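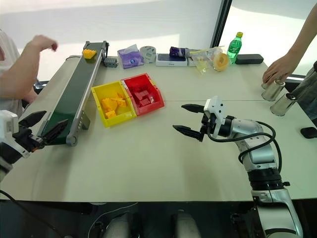
OK so a few of you asked what keeping the brick sorting cell alive involves on a normal week. Long thread, tea recommended. I look after this one at Jolura, in the Gelville workshop, and I have opinions about belts.

Short version of the job: bricks ride up on the belt, the arms pick them off, red goes in the red bin, yellow goes in the yellow bin. A toddler could do it. A toddler also doesn't need re-zeroing after somebody leans on the table.

Let's start with the belt, because the belt is where I spend most of my life. It's a green belt on an aluminum rail frame and it is LONG for a tabletop. Long belts wander. Give it a couple of hours and the whole thing starts creeping toward one side of the roller, and then you get that little rubbing squeak that I now hear in my sleep.

Tracking a belt is a patience thing. You turn the adjuster a quarter turn on ONE side, then you let it run. And you keep your hands in your pockets while it runs. Everybody wants to turn it again right away (me too, I did this for a month) and then you overshoot and you're chasing it back the other way until lunch.

What I do now: quarter turn, go make coffee, come back, look. If it's still creeping, another quarter turn. If I've gone more than 3 quarter turns in the same direction I stop, because at that point the frame is twisted and the adjuster is just covering for it.

And the frame does twist! Ours sits across the table at a diagonal, which suits the arms fine and suits the table less. The top is two panels with a seam across the middle, and if one panel settles even a hair lower than the other, the belt knows before you do.

So first thing in the morning: straightedge across the seam. Slide it along. If it rocks, shim the low panel. Then, and only then, look at the belt. I had that order backwards the whole time I was new here and Krisztina Illés very kindly let me suffer for a while before mentioning it.

Cleaning. Dry cloth on the belt with it stopped, then a barely damp one, then dry again. No spray. Somebody once used furniture polish "to make it look nice" and every brick we put down slid around like it was on ice. Took me most of a day to get that stuff off.

The roller end cap gets its own wipe. Fluff winds itself in behind the cap and packs down hard. I pull the cap, pick the fluff out with a wooden toothpick, put the cap back. Please don't use a screwdriver for this. You'll nick the edge of the belt and then you'll be ordering a belt.

Now grippers, my favorite part. Both are black two-finger grippers, but the fingers are different because they're on different arms and I've never gotten around to making them match. It bugs me every single day and it works fine, so it stays.

Finger check is simple. Close slowly on one brick, held where you'd normally pick it. Tug gently. If it pivots, the tips aren't meeting square, and you can go hunting for a loose screw. It's nearly always a screw. I put a paint mark across each screw head and onto the finger, so if the line is broken I know which one moved.

(Nail polish works great for this btw. Hajar Slaoui gave me a bright orange one and I've been using it for ages. Best tool in the drawer.)

Force: go lower than you think. Studs are forgiving, but squeeze a brick too hard off-center and it pops out and goes flying. I found one in my hood once. I'd been home for an hour.

Cables!! If I could staple one rule to every workshop door it'd be this one. The cable on the arm needs a loop with real slack in it at the wrist. Run the wrist to both ends of its travel BY HAND at slow speed and watch the loop the whole way. If it ever goes tight, it's too short. If it ever hangs low enough to snag a bin, it's too long.

We lost 2 cables last September to exactly this. Both looked perfect with the arm parked. Both got yanked at one wrist pose we only use when the bin is nearly full. So test with the pose you hate, the one right out at the end of reach.

Bins. They've got open, angled fronts and they sit side by side facing the front of the table, and where they sit matters more than anything in the software. Shove a bin over by a finger width and the arm will happily drop bricks on the wall between them. Half go in, half bounce onto the table, and the log says everything went great.

Fix is low tech: corner marks in tape under each bin, put the bin back on the marks, done. Which reminds me that the tape lives on the table, at the back, because if it goes in a cupboard I'll never see it again. Packing tape too.

Yes the back of the table is also where the snacks end up. And the tissues. And a green soda bottle with a yellow cap. I have a rule about it and the rule is it stays along the back edge, out of reach of the arms. Steel cups go down the right side. I have moved those cups so many times, I could draw you a map.

Lighting, quick one, because someone asked. We have a big bright window behind the table. Lovely for people. For picking colors it's a pain, because yellow bricks in strong sun can wash out nearly to white. I recheck the color settings at noon and again at 4, with a real brick on the belt each time. A color card sits flat and a brick has shiny sides, so the card will tell you all is well when it isn't.

One brick at a time for the check, by the way. Put it at the far end, let it ride, watch where the arm thinks it is when it gets to the pick point. If the gripper comes down early or late EVERY time by the same amount, it's belt speed. If it's all over the place, the belt is slipping and you're back up at post three, sorry.

Slip test: hold a fingertip lightly on the belt while it runs slow. Lightly! The belt should carry on and slide under your finger. If it stalls while the motor keeps humming, it needs tension. Sleeves rolled up for that one, and no finger anywhere near the roller.

Motor end: I leave it alone unless it's noisy. A hum is fine. Clicking means something has worked loose on the mount, so I stop it, press everything back snug by hand, and listen again. I've opened one up exactly once, out of curiosity, and it never sounded right after.

End of day routine, takes me 12 minutes if nobody talks to me: belt off, arms to park, wipe the belt, pull the fluff, check the orange marks, empty the bins back into one box and shake it. The shake is important. If you load bricks in the order you sorted them you get long runs of one color and the test is way too easy.

Someone in my replies wants to know what grease. For the belt rollers, none, the bearings are sealed. For the arms, whatever your manual says and not a drop more. I'm not going to be the reason somebody squirts something into a wrist joint.

And for whoever asked about spare parts: one belt, one set of fingers per arm, one wrist cable per arm. That's the whole spares drawer at our place. Negussie over at Cultau keeps a full spare conveyor, which I'm very jealous of.

OK that's everything I can think of, the belt's been squeaking since the cleaning post so I'm off to find the straightedge. If you've got a better trick than a toothpick for the roller fluff, put it in the replies please!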